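Category: Collections > Early Learning > Gallery

Geometric Blocks on the Maple Board

The Hindora Learning Center maintains a lending collection of classroom materials for families and teachers in the Nasby district. Geometric blocks have been part of the collection from its first year and remain among its most frequently requested items.

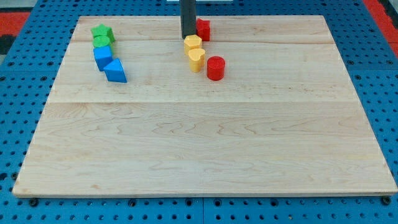
The collection was assembled under the direction of Lerato Van Wyk, who served as head of early learning until her retirement. It now includes 300 solid shapes, stored by form and lent in sets. Schools may keep a set for up to 17 school days. Families may borrow for the same period on presentation of a current library card.

Notes to the gallery

Shapes. The star, the cylinder, the cube and the triangular prism are introduced together in the first session for new borrowers. Children are invited to name each one, then to find the flat faces and the curved ones. The star is usually the first to be chosen and the last to be put back.

Color. Green and blue blocks are often set out side by side, with a red block placed a short distance away. Teachers use this arrangement to open a discussion of sorting: some children group by color, others by shape, and both answers are accepted.

The board. Three long planks of light maple are glued edge to edge to form a single work surface. The grain is wavy and quite visible, and the Center has chosen not to paint over it. Boards are wiped with a dry cloth after each session and lightly oiled every September.

The table. Work surfaces of this kind are placed on the blue perforated tables in the activity room. The holes accept pegs for other exercises, which are described in the teacher's guide prepared by Siyabonga Adams.

Open space. Borrowers are encouraged to leave a good part of the board clear and to keep the blocks toward one side. Younger children in particular need room to move a shape, turn it and set it down again.

Requests for loans should be addressed to Mbali Mnguni at the Center's front desk. Replacement blocks may be ordered through the Mislow Street office, where a small charge applies for each missing piece.

Last updated: September

Comments (3)

Edileuza Rangel
Are the star blocks available separately? Our class has two cylinders too many and no star at all.

Hindora Front Desk
Single shapes can be requested at the Mislow Street office. Please bring the set number with you.

Gediminas Vanags
We borrowed a set for my grandson in the spring. He slept with the blue cube for a week. Is mineral oil all right for the board or do you use something else?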